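Godinho bread knife, after half a year
13 Nov 2021
By Natália Bastos

I bought the Godinho bread knife in April, when my old one started to tear the loaf more than cut it. I bake two times a week, mostly rye with a hard crust, so a knife has real work in my kitchen.

The blade is long enough for a big round loaf. The teeth are wide and they bite the crust at the first stroke - I don't need to push. With soft bread you must go slowly, or the crumbs go everywhere. For tomatoes I still prefer a small knife.

The handle I like less. It is smooth and a little thin, and with wet hands it turns. My husband has bigger hands and he complains more than me. I also tried the Gramier of my sister, which is heavier and sits better in the hand, but it costs 54 dollars and mine was 30. 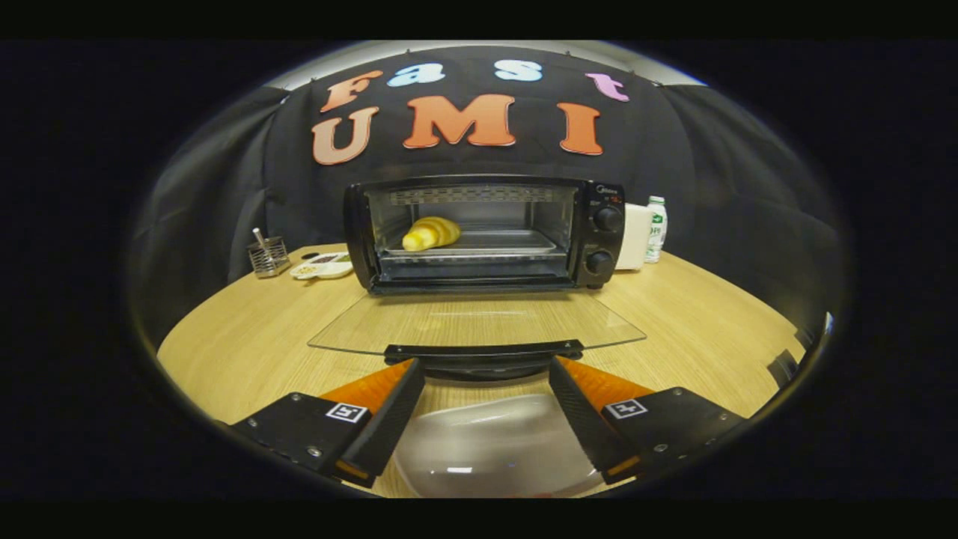 I wash it by hand and dry it at once. There is one small stain near the handle that doesn't go away with vinegar. I never sharpened it, and I am not sure that the shop near me does this kind of blade, so I will ask before the winter.

For the price I would buy it again, but please hold one in your hand first.

Comments

Américo Prata: Mine has the same stain, in the same place.

Leonilde Falcão: Does it come with a cover for the drawer?

Natália Bastos: Only a paper one, Leonilde. I made one from cardboard.

Recent reviews
Verura salad spinner
Wirar kitchen scale
Three cutting boards for small kitchens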